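Nalow Dark Surround Kit for Benchtops

Black fabric enclosure with matt black worktop

A free-standing surround for any bench where you want plain, dark walls and an even, quiet background. The kit is made up of an upright outer frame, a set of dark fabric panels for the back, sides and roof, a black worktop, and the cords and clips that hold the roof panel up. It is supplied flat and goes together on site.

Nalow has been making fabric surrounds since the first Perkilier model, which was a simple three-sided screen. The present kit keeps the same panel fabric and adds a proper roof, a better way of holding it, and a worktop that matches the walls. Customers use it for bench work, for photographing small goods, for testing lamps and for any job where daylight and a busy room behind the table get in the way.

Which size do I need?

There are two sizes. Both have the same fabric, the same clips and the same height.

Floltero is the narrow one. It is meant for a single bench against a wall, with access from the front only. Choose it if the room is small or if the bench has to stay where it is.

Kanaan is the wide one. The side panels stand further out from the worktop, so there is room for equipment fixed along the left and right edges of the table and for the leads that go with it. Choose it if you clamp things to the table, or if two people need to stand at the front.

If you are between the two, order the Kanaan. The Floltero can't be widened later, as its roof panel is cut to size.

What is in the box

Frame uprights and cross rails
Back panel, one
Side panels, two
Roof panel, one
Worktop, black, matt finish
Roof cords, two, pale
Corner clips and brackets, light grey
Panel ties
Hex key
Printed fitting sheet

The front curtain is not part of the standard kit. See Extras.

The panels

The panels are a woven black fabric with a brushed face. The brushed side goes inwards. They are hemmed on all four edges and have a flat tape sewn behind the hem so that they don't stretch out of shape when they are pulled tight. Each panel is labelled on the outside at the top left corner.

The fabric is very dark grey to the eye when strong light falls straight on it and close to black the rest of the time. It has no pattern. Small differences in shade between one batch and the next are normal, and for that reason we suggest you buy all the panels for one surround together. If you are replacing a single panel, send us the batch mark from the label and we will match it as nearly as we can.

Panels can be taken off without taking the frame down. Undo the ties from the bottom up. To put one back, start at the top corners and work down.

The roof

Earlier surrounds had a roof panel held at the edges only, and it sagged in the middle after a few months. The present roof is kept up by two thin cords that run corner to corner below it and cross. The cords need to be snug, no more. If you can hear them when you pluck them they are too tight and will pull the uprights in at the top.

The clips are light grey so that they can be found easily against the fabric when you are working with your arms above your head. Some customers have asked for black ones. We keep a small stock of black clips as an extra.

There is no light fitting in the kit. The roof is not made to carry a lamp and nothing should be hung from the cords. If you want light from above, fix the lamp to a front cross rail or use a floor stand and shine it in from the front.

The worktop

The worktop is matt black on the upper face. It sits on your own bench or on the Nalow leg set. It is finished to cut down glare, and pale or coloured objects stand out well on it.

Things can be clamped to any edge. Use a pad under metal clamps, which will otherwise mark the finish. Do not screw into the upper face. If you need fixing holes, drill from above with a sharp bit and a piece of scrap clamped beneath, then seal the cut edges with ordinary varnish.

It will stand normal daily use but it is not a cutting board, and hot pans should not be put straight down on it. Scratches show up pale. They can be touched in with the pen sold under Extras, though a deep one will always be visible from some angles.

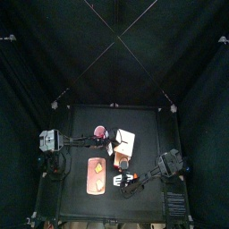

Dark surround and black worktop in use, with the roof cords crossed overhead.

Fitting

Two people are needed for the roof. The rest can be done by one. Allow an afternoon the first time.

Put the uprights and rails together loosely and stand the frame where it is going to stay. Check that the floor is level. Tighten the lower joints first and the upper joints last. Bring the bench and worktop in before you hang the side panels, as the gap is narrow afterwards, above all on the Floltero.

Hang the back panel, then the roof, then the sides. Clip the cords at the rear corners and bring them forward to the opposite front corners. Leave the panel ties slack until everything is up, then go round and pull them snug.

Leads can be brought in under the bottom hem of either side panel. Please don't cut a slot in the fabric, as the hem tape will give way. If you have a lot of cable on the table, tie it back to the bench legs so that it doesn't hang against the panels and drag them out of line.

The fitting sheet was rewritten in February by Nhung Lò of our workshop. If your kit came with the older folded sheet, the order of work is different and the cords are shown the wrong way round. Ask us and we will post you a new one.

Care

Brush the panels down with a soft clothes brush or go over them with a lint roller. Dust shows, mostly on the lower half. They can be washed by hand in cool water and dried flat. Do not tumble dry and do not iron the brushed face.

Wipe the worktop with a damp cloth and dry it straight away. Spray polish leaves a shine that takes a long time to wear off. Sticky marks from tape come away with a little white spirit on a rag.

Check the cords every few months and take up any slack. The clips should be looked at when you do this. A cracked clip should be changed before it lets go.

Extras and spares

Front curtain, in two halves, same fabric as the panels
Leg set for worktop
Black corner clips, bag of 14
Light grey corner clips, bag of 14
Spare roof cord, single
Touch-in pen, matt black
Single panels, by size and batch
Clamp pads, set of two

The front curtain for the Kanaan hangs on its own rail, which comes with it. The Floltero curtain ties to the frame.

Questions we are often asked

Does it keep out all the light?
No. With the front open it cuts light from behind, above and the sides. With the curtain drawn it is dim inside, but a little comes in at the floor and at the seams. It is not a darkroom.

Can I use my own table?
Yes, if it fits between the side panels. Measure the table at its widest point, including any handles or clamps, and leave a hand's width each side.

Can two surrounds be joined?
Two Kanaan frames can be stood side by side with the inner side panels left off. They are not bolted together. You will have a visible upright in the middle of the back.

Is the fabric flame retardant?
The standard fabric is not treated. A treated version is made to order and feels a little stiffer. Keep heaters and hot lamps well away from either kind.

Does it smell?
There is a slight smell of new cloth for the first few days. Leave the front open and it will go.

Will it fade?
Near a sunny window the outside will fade before the inside does. Turning the panels round is not a cure, as only one face is brushed.

Delivery and returns

Surrounds are sent by carrier in two long cartons and one flat one. They may not all arrive on the same van. Please wait until you have all three before you start, and check the contents against the list above.

Stock sizes are sent within 14 working days. Made-to-order fabric takes longer and we will give you a date when you order. Carriage on spares is free on orders over £125.

Kits can be returned within 19 days of delivery if they have not been put up. Panels that have been hung or washed can't be taken back unless they are faulty. The frame and cords carry a guarantee of two years in normal indoor use. The fabric is not covered against fading.

Orders for single panels, batch matching and unusual bench sizes are dealt with by Qiuyue Xia in the sales office. Have your measurements to hand in millimetres, and say which side of the bench is against a wall.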